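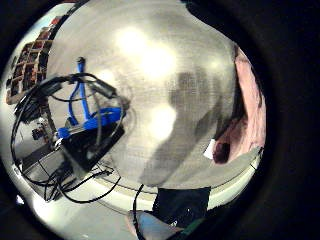
Blue cable, black cables and a black device on a pale grey surface.

Cable Sorting and Storage: Frequently Asked Questions
Westham shared workroom. Updated 5/15/25.

Where do I start with a tangle?
Start with the thickest cable. Find one free end and follow it back by hand to the device or the next connector. Do not pull on loops. Thin wires come out last.

Should I unplug everything first?
Switch off at the wall, then label both ends, then unplug. An unlabeled adapter takes longer to identify than the whole table takes to clear.

How are cables coiled?
In loose loops, each one turned the same way as the last, closed with one hook-and-loop strap. Cables over 6 feet get 2 straps. No rubber bands, no tape on the jacket. Do not wrap a cable around its own adapter.

Can I sort by color?
Only as a first pass. Color does not identify a cable type. Check the connector at each end and write the type on the tag.

What goes on the tag?
Inventory number, connector types, length. Numbers currently run to 364. If a cable has no number, ask Maribeth Ambrosio for the next one.

Do adapters stay with their devices?
Yes. Adapter and device share one number and one bag. Loose adapters go in the Marikar bin until matched. Anything unmatched since January has been moved to recycling.

What about thin loose wires?
Bundle them by length and bag them. Wires with bare or nicked insulation are not kept.

Where do small parts go?
In a lidded box, never in the cable bags.

Can I leave a project out overnight?
Yes, with a card showing your name and the date. Coil anything that hangs over the table edge.

Who do I contact about a missing cable?
Cletus Quintanilla, extension 161. Give the number on the tag if you have it.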